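Section 4. Folding and Storing the Cover

The dust cover supplied with the Grindura work table is a single piece of woven fabric with a hemmed edge on all four sides. Fold it the same way each time it comes off the table. A cover that is put away crumpled will hold its creases and will not hang evenly the next time it is used.

4.1 Before you start

Clear the table top and wipe it with a dry cloth. Grit left on the surface will work into the weave when the fabric is pulled across it. If the cover has been washed, check that the hems are fully dry. The hems take longer than the middle.

You will need a flat surface at least as long as the cover is wide when folded in half. The table itself will do. Do not fold the cover on the floor.

NOTE: Covers sold before September have a narrower hem. The steps are the same, but the folded bundle will be slightly thinner.

4.2 Laying out

1. Place the cover on the table with the care label facing up.

2. Find the corner nearest the label. This is the starting corner for all of the folds below.

3. Pull the two long edges until they lie straight. Smooth the fabric from the center outward with the flat of your hand. Light creases can be left alone. Open any rolled hem before going on.

4. Check that no pins, clips or tools are under the fabric.

4.3 First fold

5. Take hold of the starting corner at the very tip, where the two hems meet. Pinch a small amount of fabric only. A large handful will pull the edge out of line.

6. Lift the corner just clear of the table. The rest of the cover should stay where it is. 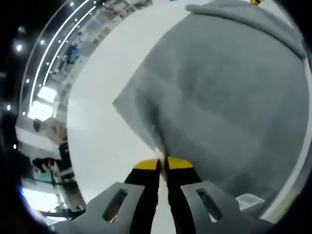 Figure 4-1. Corner of the gray fabric pinched at the tip.

7. Carry the corner across to the opposite corner on the same short side. Keep it low. Raising it too high lets air under the fabric and the layers will shift.

8. Set the corner down so that the hems line up, then release it. Repeat with the corner at the other end of the same long edge.

9. Run your hand along the new fold from one end to the other.

CAUTION: Do not pull on the care label to move the fabric. The label is held by a single row of stitching and will tear away.

4.4 Second and third folds

10. Bring the short sides together in the same way, starting again from the corner nearest the label.

11. Smooth the folded piece. If the hems are out of line by more than the width of a finger, open the last fold and repeat it. Small differences will not matter.

12. Fold once more in the same direction. The bundle should now fit the Plerkula storage sleeve without being forced.

4.5 Storing

Slide the bundle into the sleeve with the folded edge first and the open hems toward the flap. Close the flap and lay the sleeve flat on a shelf. Up to 14 sleeves can be stacked. Do not stand them on end.

Keep sleeves away from heaters and out of direct sunlight. Covers stored for more than 94 days should be taken out, shaken, and refolded with the first fold running the other way.

4.6 If the cover will not fold evenly

One edge is longer than the other. The cover has stretched along one side, usually from being hung by a corner. Wash it as described in Section 5 and dry it flat.

The fold springs open. The fabric is too dry or has been ironed with starch. Leave it spread out overnight and try again.

The hem keeps rolling over. Press the hem on the reverse side with a warm iron, using a cloth between the iron and the fabric. Hems that still roll after pressing can be restitched. Ask for repair kit 27 when ordering from Abou Zeid.

Section revised June 6, 2021. Text: Lies Van Loon. Checked by: Ehab Abdelaziz.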